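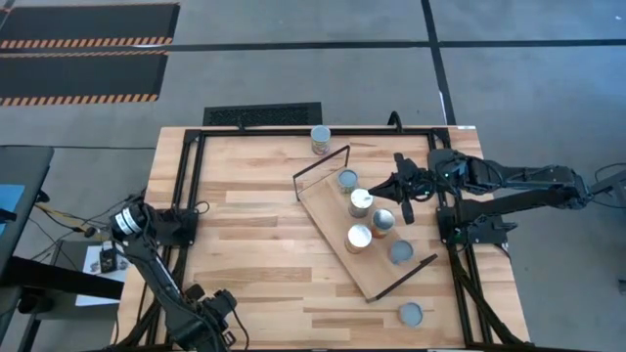

Households that tried the new serving tray before its release kept asking for one thing, a place for the cans that never make it back to the pantry shelf, and several of them said the old basket on the counter was too deep to see into.

Flanum will begin selling the Tridness tray on Jul 1, 2026. It is a rectangular wooden tray with a black wire handle at each end, made for carrying canned goods between the pantry, the counter and the table.

Drultell, which handles orders for Flanum, will ship the first 1000 trays from its Mohammed warehouse. Another 200 are set aside for food pantries that asked for them in May — those go out at no charge.

The tray comes in one size. Wipe it with a damp cloth and dry it right away. It should not be soaked or put in the dishwasher. Replacement handles are sold in pairs.

Stores may order in cases of eight. Orders usually leave the warehouse within three working days. Requests for store samples go to the Flanum sales office.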